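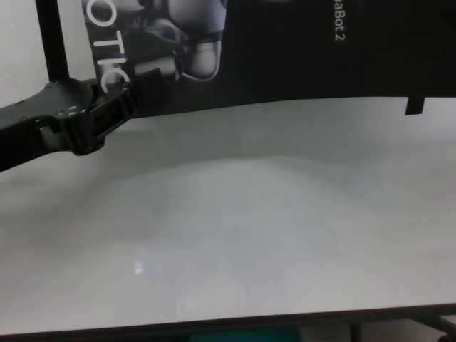
Leltside / Departments / Finance / Open board

Thread: Big black banner, turn it or leave it?

tghorbani
Touran Ghorbani, Finance. Starting a thread so we can stop doing it by the coffee machine. The big black banner behind the white surface is sideways, as everybody has noticed, and you have to tilt your head to read any of it. I'd like to turn it the right way up before the supplier visit in November. Has anyone hung one this large? I'm mostly worried about keeping it straight. I'm fine on a ladder but I have no eye for level whatsoever.

ledgerlou
Leave it! I like it sideways. It covers more height that way, and I've been working near it so long that I read vertically now.

pennywise_ish
Lou, you are the only person who likes it sideways. Visitors want to read the name. White capitals on black is a great look and we're wasting it.

For hanging: painter's tape first. Run a strip along the wall where you want the top edge, stand at the far side of the room, fix the tape until it looks right, then bring the banner up to it. Way easier than shuffling a banner while two people yell at each other.

tghorbani
Love the tape idea. The bottom edge slopes a little to me, going up toward the right, but I've only looked at it from one spot so don't hold me to that.

mo_accruals
Are we sure it fits the other way? Measure the wall before anyone takes anything down. We did the planning calendar last year without measuring and it lived behind the door for 8 weeks.

ledgerlou
Thank you Mo. A voice of reason.

mo_accruals
I'm not on your side, I just want somebody to measure.

quarterclose
Could we order a new one made for that spot? Yilma quoted me $231 for a big one, delivered, and they'll do whatever layout you send. I can put it through Wirnix under office supplies this afternoon.

pennywise_ish
For a banner we already have? Nope. Turning it is free. And I'd want to keep the printed robot anyway, the white and gray against all that black looks really good (better than anything we'd come up with, remember the holiday card).

quarterclose
The holiday card was fine.

tghorbani
It was not fine, but no new banner please. I'd have to approve it and then I'd have to defend it.

binder_clip_bev
Couple of things from hanging way too many of these at my old job. Get a helper for each end and one more to stand back and look. Put the weight on the top corners and the middle of the top edge, otherwise it sags. Don't iron it until you know what it's made of, and if you do, go low heat on the back with a towel in between (I wrecked one, it was awful, the smell!). Black with a bit of a sheen shows every fingerprint too, so wash your hands and keep a soft cloth around.

ledgerlou
Fine, if it's going up I'll hold an end. I still say it looked better before.

tghorbani
Sold. Bev, can you be the person who stands back? I'll bring the tape, Mo has the measuring tape, and let's do it around 6 when the room is quiet. Lou, left end or right end?

ledgerlou
Left. And I'm picking the snacks.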